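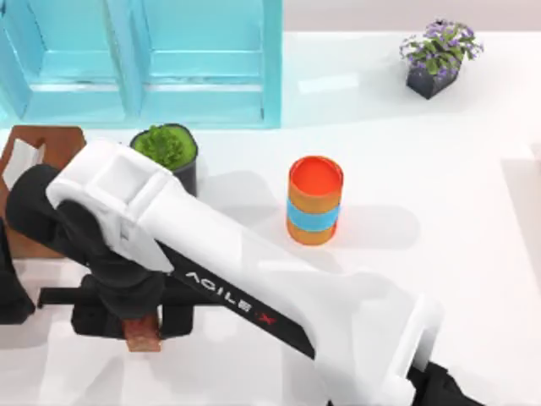
4. Setting up a public consultation on migration or trade policy

This section explains how to open a new consultation in Urngate and make it ready for residents. You need an Editor account. If you have only a Reader account, ask the person who manages Urngate in your council to change it. Please read section 3 (Languages) before you start.

4.1 Before you begin

Have the following texts ready in a plain file:
- the title of the consultation, maximum 135 characters with spaces
- the summary for the front page
- the questions, in the order in which residents will see them
- the name of the department which will publish the reply

Note: The title can not be changed after the consultation is open. The summary can be corrected at any time, but each correction is shown in the public history.

4.2 Creating the consultation

1. Sign in and choose Consultations, then New.
2. Paste the title and the summary in the two upper fields.
3. In the field Subject, select Migration, Trade, or Both. When you select Both, the residents receive two separate groups of questions and the results are also kept separate.
4. In the field Area, select the whole municipality or single wards. The demonstration data uses the town of Trultham, which has 14 wards.
5. Set the opening and the closing time. The shortest period the system accepts is 20 days.
6. Press Save as draft. The consultation receives a number, and you should write this number on all the printed forms.

4.3 Adding the questions

1. Open the draft and press Add question.
2. Choose the answer type: Scale, Choice or Free text.
3. For Scale, the standard is 6 steps. An even number of steps leaves no middle answer. If your council wants a middle answer, change the number under Options.
4. Write the question in neutral words. Avoid expressions such as "open borders" or "protect our jobs", which already tell the reader what to think.
5. Repeat for each question, then press Check order.

Caution: Do not copy questions from an older consultation while this one is still open. The answers of both can be joined together, and Urngate can not divide them again.

4.4 Place of residence and nationality

Residents without the nationality of the country can take part if the box All residents is marked. It is marked when you create the draft. If local rules allow only registered voters, remove the mark and write the legal basis in the field below. This text appears on the first page for everyone.

4.5 Opening

1. Press Preview and read all pages in each language.
2. Send the draft to a second Editor for approval.
3. After approval, press Open. The button is grey until the second Editor has signed.

Note: Councils which use the Juronetti translation module must wait until the status is Complete for every language. For the Leitão paper forms, see section 7.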